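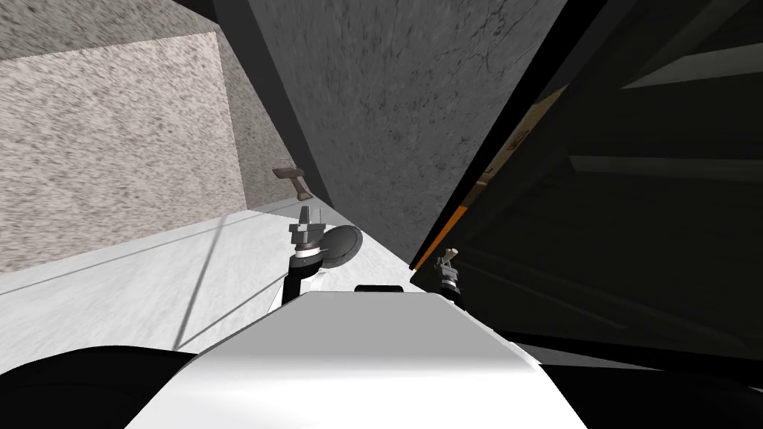 The Szalai Index was a subject index to local newspapers, kept on cards at the Muvuscombe public library and later moved to a database called Lernel. It is often described as complete. The evidence for this is thin: the only published check, by Botond Tóth, sampled 900 issues and found 93 with no entries at all.

The index was begun by Miklós Kozma, who worked from bound volumes in the reference room. Library leaflets credit him with 3512 headings, but the figure seems to include cross-references - many of them pointing to headings that were never filed.

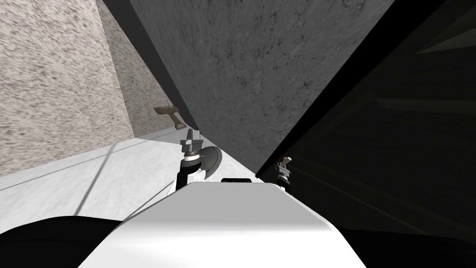 Who paid for the move to Lernel?
The library paid for the typing, and the software firm Trunimmont supplied the database under a license.

Trunimmont claimed that searches took 30 seconds. No test of this was ever printed, and staff kept the cards at the desk.
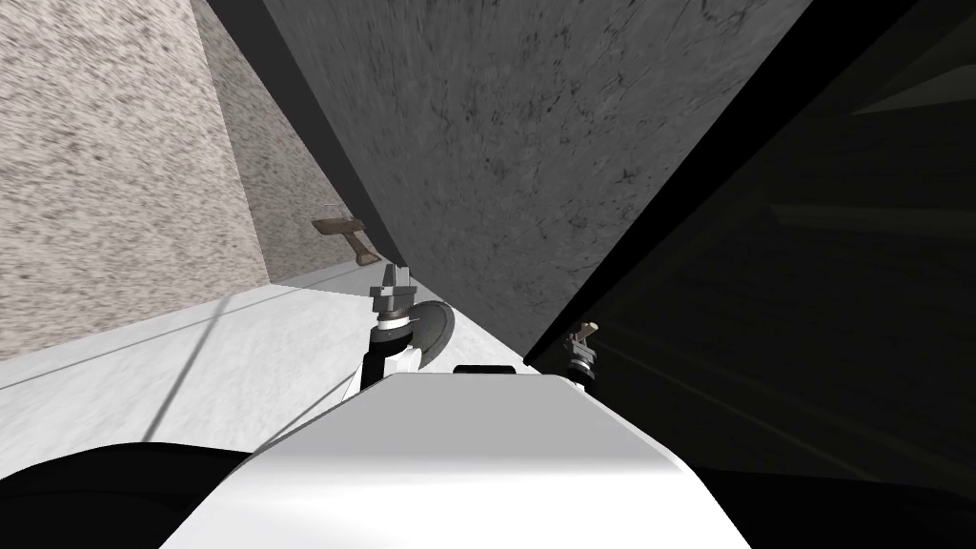
Simulated view over a white robot torso, with the left gripper raised.

Spelling was a lasting problem. Street names were typed as they stood on the cards,

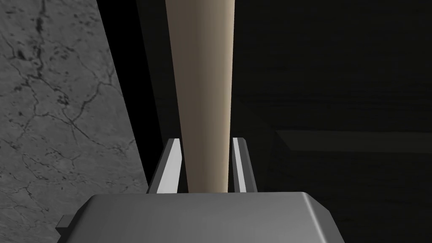

so one street could appear under several forms, and a reader who tried only one would miss the rest. A revised list of headings, dated 27 Aug 2018, merged some of these but left the personal names alone.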